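为什么泡沫板这么轻：写给小学高年级读者的材料知识

栏目：身边的材料
更新日期：2025-03-29

拿起一块泡沫板，再拿起一块同样大小的木板，重量差别很明显。这种差别来自板子内部的结构。本文说明泡沫塑料里面有什么、它怎样制成，以及它为什么能隔热。

一、泡沫是什么

泡沫是气体分散在液体或固体中形成的结构。肥皂泡沫属于前一类，气体被一层层液膜包住，液膜破了，泡沫就消失。泡沫塑料属于后一类，气体被固体的薄壁包住，形状可以长期保持。面包和浮石也是固体泡沫。面包里的孔由酵母产生的二氧化碳撑开，浮石里的孔由岩浆中逸出的气体形成。

每一个小孔叫作一个“泡孔”。泡孔分2种。

闭孔：四周封闭，气体出不去，水也很难进来。
开孔：孔与孔相通，空气和水可以穿过。洗碗用的海绵大多是开孔结构。

二、密度怎样计算

密度等于质量除以体积。水的密度是每立方厘米1克。聚苯乙烯本身比水略重，实心的聚苯乙烯放进水里会下沉。发泡以后，同样质量的材料占据的体积增大许多倍，密度随之降低，于是浮在水面上。

例题：一块泡沫的体积是1201立方厘米，质量是21克。用21除以1201，得到每立方厘米约0.017克，远小于水的密度，所以它能浮起来。

三、可发性聚苯乙烯的制造

工厂的原料是像砂糖一样的小颗粒，里面含有容易汽化的发泡剂，常用的是戊烷。加工分4步。

预发：用蒸汽加热颗粒。塑料变软，发泡剂变成气体，颗粒膨胀成小球。
熟化：小球放进透气的料仓，空气慢慢进入泡孔，内外压力趋于平衡。
成型：小球装入模具，再次通蒸汽。小球继续膨胀，互相挤压，表面粘在一起。
冷却：模具降温，泡沫定型后取出。

掰开一块这样的泡沫，断面上常能看到一粒一粒的小球，就是预发时形成的。另一种板材用挤出法制造，熔融的塑料和发泡剂一起从机器的模口挤出，断面细密，没有颗粒。

四、为什么能隔热

热的传递有传导、对流和辐射三种方式。静止的空气传导热的能力很弱，比金属弱得多。泡孔又很小，里面的空气难以流动，对流也被限制。薄壁还能挡住一部分辐射。三种方式都被削弱，热量穿过泡沫就很慢。

隔热材料自己不发热，也不制冷。它既能让冰块化得慢，也能让热汤凉得慢。

五、强度与缺点

泡沫板受到平均分布的压力时，许多泡孔壁共同承担，板面变形不大。压力集中在一个小点上时，该处的孔壁会被压塌，留下凹痕。聚苯乙烯泡沫的凹痕一般不能完全恢复。
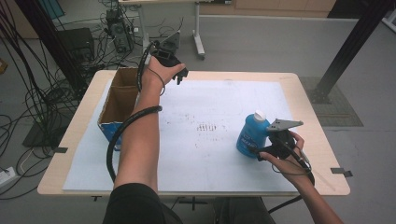
孟海媛（Hae-won Maeng）来信问，既然孔壁压塌以后不能恢复，为什么沙发里的泡沫坐了以后还能弹回来。两者的材料不同。沙发多用软质聚氨酯泡沫，孔壁柔软，可以弯曲，泡孔又是相通的，受压时空气排出，松开后空气回流。聚苯乙烯在室温下又硬又脆，孔壁弯到一定程度就会折断或留下变形。

聚苯乙烯泡沫还怕某些溶剂。丙酮会使它迅速塌陷，含这类溶剂的胶水不能用来粘它。它也可以燃烧，应远离明火。

六、小实验：比较隔热效果

材料：相同的纸杯2个，泡沫板碎块，纸盒2个，冰块，量杯。
步骤：
1. 在一个纸盒的底部和四周铺上泡沫板，另一个不铺。
2. 每个纸杯放入大小相近的冰块4块，分别放进纸盒，盖好。泡沫盒的盖子下面也要垫一块板。
3. 过一小时，把两杯中的水分别倒入量杯，记录体积。
切割泡沫板请由大人操作，碎屑收集后扔进垃圾桶。

词语表
发泡剂：受热后产生气体、使材料膨胀的物质。
泡孔：泡沫内部的单个小孔。
熟化：膨胀后的颗粒静置、吸入空气的过程。

下一篇：玻璃为什么透明（九月刊出）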